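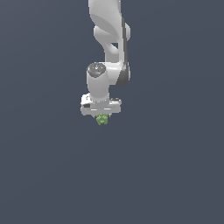 Simulation, Greifer mit kleinem grünem Etwas. Arbeitstitel: Brokkoli.

1/ Ich schreibe seit drei Wochen an einer internen Regel, wann wir einen Griff in der Simulation als »erfolgreich« zählen dürfen. Drei Wochen. Das Ding ist anderthalb Seiten lang und hat schon mehr Feinde als ich.

2/ Ausgangslage: Bei Plodavent hieß »erfolgreich« bisher, dass das Objekt am Ende irgendwo an der Hand hängt. Wie es dahin gekommen ist, hat das Skript nicht interessiert. Ein Objekt, das halb im Finger steckt, weil die Kollisionsgeometrie gerade Pause macht, galt als sauber gegriffen.

3/ In der alten Auswertung standen 3.000 Griffe. Nach der neuen Regel bleiben 1.073 übrig. Die Stimmung in der Besprechung war entsprechend. Jemand fragte, ob man die Regel nicht erst ab dem nächsten Quartal anwenden könne.

4/ Regel 1, Kurzfassung: Gehalten ist, was nach dem Anheben noch drei Sekunden Kontakt mit beiden Fingern hat. Beide. Ja, auch bei Gemüse.

5/ Regel 2: Kein Standbild als Nachweis. Schaut euch das Bild oben an. Grünzeug direkt unter der Hand, sieht tadellos aus. Die Finger sind vom Handkörper fast komplett verdeckt. Ob da ordentlich geklemmt wird oder ob zwei Netze ineinander stecken, kann mir aus dieser Ansicht kein Mensch sagen. Also: Kontaktdaten dazu oder es zählt nicht.

6/ Regel 3 ist die unbeliebteste. Wer vor leerem grauem Hintergrund testet, schreibt das dazu. Kein Tisch, keine Wand, nichts, woran man anstoßen könnte — da fährt jeder Arm elegant. Ich habe nichts gegen Grau. Ich möchte nur nicht in einem Bericht an Ticona lesen, das sei »praxisnah« gewesen.

7/ Isauro Huerta hat den Entwurf gegengelesen und an den Rand geschrieben: »Definiere Objekt.« Seitdem haben wir einen Absatz 2.4 mit Mindestangaben: Masse, Reibwert, starr oder verformbar. Unser Brokkoli war bis Juni ein starrer Körper mit der Reibung von Schmirgelpapier. Gegriffen hat er sich fantastisch.

8/ Zwischenfrage aus den DMs: »Gibt es dafür keine Norm?« Für Industrieroboter gibt es reichlich Normen, vor allem zur Sicherheit. Wann bei uns ein simulierter Röschenhaufen als gegriffen gilt, habe ich darin nicht gefunden. Hinweise gern, ich lese auch Anhänge.

9/ Was ich unterschätzt habe: Startwerte. Troramport wollte unsere Zahlen nachrechnen und bekam andere. Lag daran, dass wir die Zufallswerte für die Startlage nirgends abgelegt hatten. Jetzt Pflichtfeld. Ohne Startwert, Versionsstand und Schrittweite kommt kein Lauf mehr in die Tabelle.

10/ Und Abbrüche werden mitgezählt. Bisher flogen Läufe raus, in denen die Simulation »explodiert« ist (Fachbegriff, leider). Sehr praktisch, wenn genau der schwierige Griff die Explosion auslöst. Gilt ab sofort als Fehlgriff.

11/ Offener Punkt: Wie viele Läufe pro Objekt? Ich habe 2.000 vorgeschlagen. Das Team Birer schlug vor, ich möge die Rechenzeit selbst bezahlen. Wir verhandeln noch.

12/ Falls jemand so etwas im eigenen Haus schon durchgesetzt hat: Wie geht ihr mit Altdaten um? Neu auswerten, wegwerfen oder mit Sternchen versehen? Ich tendiere zum Neuauswerten. Meine Kolleginnen und Kollegen tendieren zum Sternchen.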